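Workshop notebook, Nesthorpe
2025-02-13
Lutfa Cassim

Ties again! I said in September I'd get through the tie backlog before the winter stock came in and, well, here we are with the winter stock in and the ties still mostly in bags on the shelf under the window. The old count sheet says 355 and I'm going to trust it for now, I don't have the patience to do it over.

What I'm trying to settle is how a tie should be put away so that whoever opens the drawer can see the pattern without pulling everything out. The Lakside hangers were a flop (slippery, and the silkier ties ended up on the floor by morning). So it's trays with little compartments now, one tie to a square, rolled from the narrow end so the wide end finishes on the outside. Rolled tight they sit nicely. Rolled lazily they spring open the moment you turn your back, ask me how I know.

Stuff out on the table: the white basket with the mixed ties in it, the orange tray with the square compartments, and that dark green strap that keeps turning up draped over the rim of the basket. It's not a tie, it doesn't go in the tray, and I still haven't picked a home for it. Somebody please claim it.
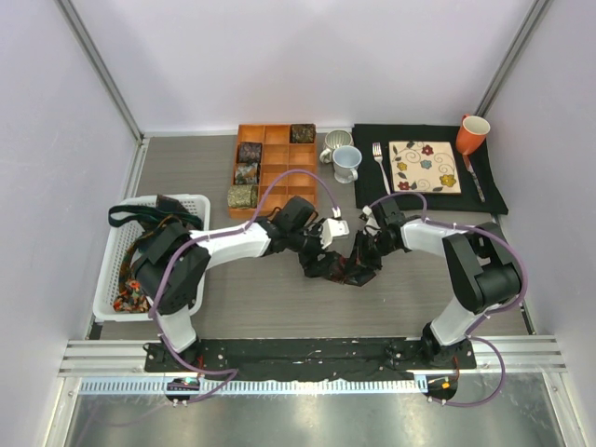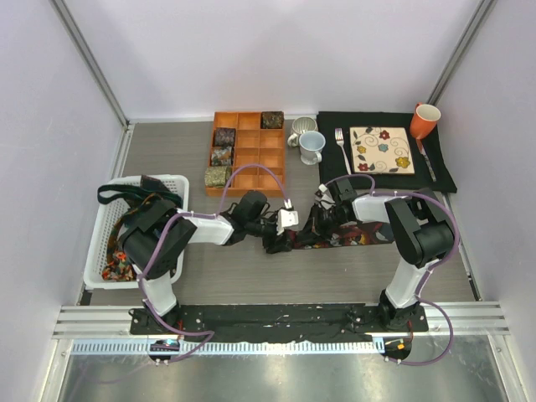 Rolling notes

Start with it stretched out flat. If the tie goes into the roll with a twist in it you'll get a lump halfway along and then it won't sit down in the square, so it's worth the extra few seconds to pull it straight and run it through your fingers first. Wide end to the right for me, but I'm right-handed, so do whatever suits you.

The dark ones are a pain to tell apart. Black with a bit of red, dark with paisley, dark with some other red thing going on... once they're bunched up in a basket they could all be the same tie. I'd like to put the busiest patterns at the back of the tray and keep the plain colors at the front where they're easy to grab. Krūmiņa wants everything sorted by width, but that's for the display people and we can argue about it when they send their list.

Knitted ties: don't roll them tight, they stretch. Fold in half, then in half again, and lay them in loosely. I did 7 that way last time and they came out fine.

Labels

The Nokow labels peel off the trays after a week or so. Tried wiping the surface down with alcohol first and it helped a bit. For now I'm writing on masking tape, ugly but it stays put. This batch goes down as lot 2044, please use that on the tape and in the book so we don't end up with two numbers for the same tray like before.

Still to do

Steam the badly creased ones before they get rolled (steamer needs descaling, it spits).
Find the lid that goes with the second tray.
Ask about 5 more trays, same size if they still make them.
Green strap!!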